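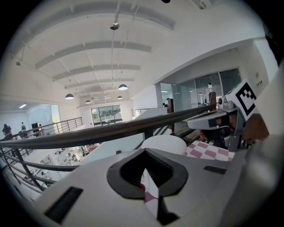
The upper level at Girna, with the handrail and the work tables on the floor below.

About the building

Cledaleck moved into Girna in February. Wagner Medeiros and Čestmír Holub started the company to make cloth goods for the home - tablecloths, napkins and dish towels - and we still sell most of them direct.

Sample work is done at the white tables downstairs. The upper level has desks and a walkway with metal railings, and pendant lamps hang from the white ceiling. We kept the railings when we took the lease. They were repainted once, by Filali, who also rewired the lamps.

Our current list runs to 143 items, with 40 of them in checks. Brirura handles the shipping.
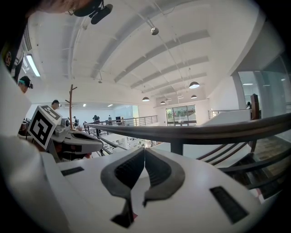 Visiting us

Visitors are welcome by appointment. Come in on the lower floor and take the stairs up. Sample books can be borrowed for two weeks - please sign for them at the desk.

Page updated October 2024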